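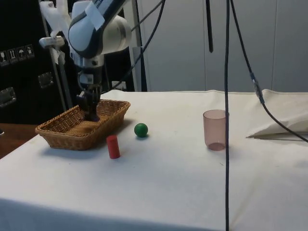

*The basket station at Jarnska.*

# About Jarnska

Jarnska records examples for robot learning. A customer tells us what their system needs to pick up, move or put away, and we collect the runs it will learn from. We have been doing this for seven years, from one building in Brundau.

Our basic set is called Wovport. It uses a wicker basket and a few small things in plain colours: a ball, a block, a cylinder and a cup. An operator guides the arm by hand controls and every run is saved with video and joint positions. 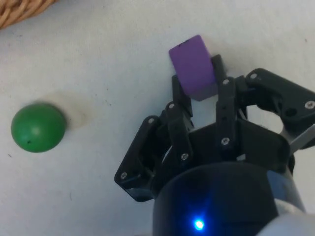
A standard order is 1000 runs of one task. Operators move the objects to new spots between runs, so the system doesn't just memorize a layout. Each person works at a station for no more than three hours a day. Tired operators make jerky recordings, and those are hard to fix later.

We keep failed runs too. They are labelled and stored in their own folder, and customers can ask for them at no extra charge.

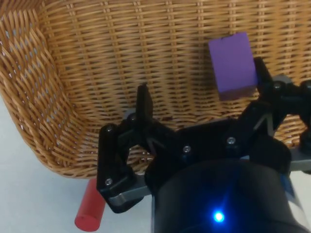
Every run is watched in full by someone other than the operator who recorded it. The last Wovport release, in March, had 363 runs sent back for relabelling before it went out. Most of the trouble was with start and end times.

The Demissie room, at the back of the building, is kept for customers who bring their own arm and want to work beside us.

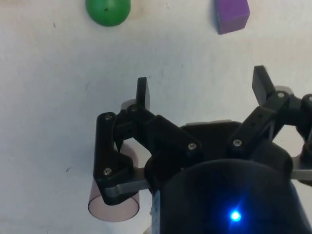 ## Visits and orders

Visitors are welcome most mornings after 9:30. Please write ahead and tell us which task you'd like to see. Sample runs can be sent before you order.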